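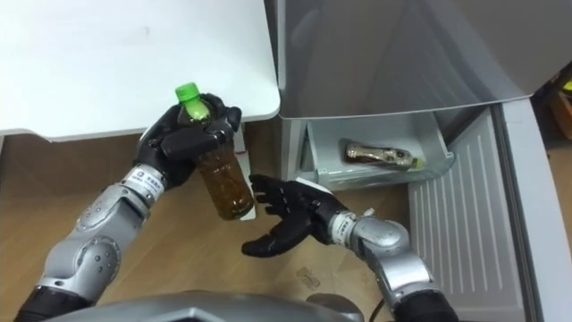
Can a robot put the shopping away yet?

Home > Forums > The Back Shed > Robots & Gadgets
Print this thread | E-mail to a friend
9 replies | 1,877 views | 4 shares

drolldale_dave
Posted 7:12 am

Right, settle an argument from our smoko room. My brother-in-law reckons that in five years he won't be unpacking groceries, and as evidence he offers the sort of thing up top: two metal arms, a bottle of what I take to be iced tea, and a fridge with the bottom drawer out. I say he barely unpacks them now, so the labour saving is nil.

But it got me wondering. Forget backflips and dancing. Which ordinary jobs can these things do in a house or a workshop, today, without a bloke in a lanyard hovering? Fridge duty seems a fair test to me. Discuss, and keep it civil, the last thread got locked over whipper snippers.

magpie_season
Posted 7:31 am

I look at that and see a very expensive way of holding a drink.

Fair's fair though, the fingers are properly wrapped around it and the thumb's where a thumb should be. Five years ago it would have been a pincer and a puddle. My question is what the other hand is up to. Wide open, palm up, like it's waiting for a tip.

torque_wench
Posted 7:48 am

That'll be the handover, or getting ready for one, or it's just parked there. You can't tell from a still and neither can Dave's brother-in-law. Passing something from one hand to the other is harder than people think. You do it without looking. A machine has to decide when the second hand has got hold of it before the first lets go, and a PET bottle squashes when you squeeze it and changes shape in your fingers.

I look after the pick-and-place cells at Sekilside (packaging, mostly trays and cartons) and we still can't get ours to like soft pouches. Rigid carton, same spot every time, lovely. Pouch with a bit of air in it and I'm in there with a broom.

Huynh_Tran_fan_club
Posted 8:05 am

It's Huỳnh, if you're going to copy my name into your signature, magpie. With the marks. I couldn't get them into the user name, the forum has a fit.

On topic: the drawer is the interesting bit to me. There's already a bottle lying on its side in it. So the job isn't "put bottle in box", it's "put bottle in box next to another bottle without making the first one roll". My kids are both in high school and can't do that.

drolldale_dave
Posted 8:22 am

Good point about the drawer. Although ours has half a cabbage in it from the Whitlam era and I'd like to see the machine that can negotiate with that.

old_mate_jindeck
Posted 9:40 am

Gunna disagree with the lot of you. You're all judging it as if it has to be as good as a person. It doesn't. My mum's 84 and can't bend to a bottom drawer at all. If a machine takes a quarter of an hour to put two drinks away, she's still two drinks ahead. She's got nowhere to be.

We trialled a floor scrubber at the Jindeck depot and everyone bagged it for a month because it was slow and got stuck behind the pallet wrapper. Now it breaks down and they carry on like the dog's died.

magpie_season
Posted 9:58 am

A floor scrubber has one job and it's flat. Your mum's kitchen has a step, a cat and a drawer that sticks. And who picks the robot up when it goes over? Your mum?

old_mate_jindeck
Posted 10:06 am

There's no cat.

torque_wench
Posted 10:30 am

You're both half right, which is annoying. My list, for what it's worth:

Works now, on a shop floor: moving the same box from the same place to the same other place. Palletising. Scrubbing. Anything where you can bolt down the problem.

Works now, in a house: vacuuming, if you pick up your socks first. Mowing, if your yard isn't like mine.

Getting there: grabbing one known thing and putting it in an open drawer with decent light and a clear bit of floor. That's the picture.

Not close: the whole shop. Eggs. Bags inside bags. Opening a fridge that's got the seal suction going. Deciding that the yoghurt is off. Wiping up what the yoghurt did.

I'd pay good money for that last one.

Huynh_Tran_fan_club
Posted 12:15 pm

I'd move eggs up a category. Eggs come in a carton, and a carton is a box. It's herbs that'll break them. Have you ever tried to pick up coriander with one hand?

Also I'd like it noted that the bottle's still got its green lid on. Unscrewing that is a separate argument and I'm ready to have it.

drolldale_dave
Posted 12:41 pm

Showed the brother-in-law this thread. He says torque_wench's "getting there" means he wins. I say "not close" has more things in it. He's now offered me a carton of stubbies that a machine will be stocking his fridge within five years, and I've accepted, on the condition that it also has to carry them in from the ute.

Someone bookmark this.

Reply | Report | Print this thread | Back to The Back Shed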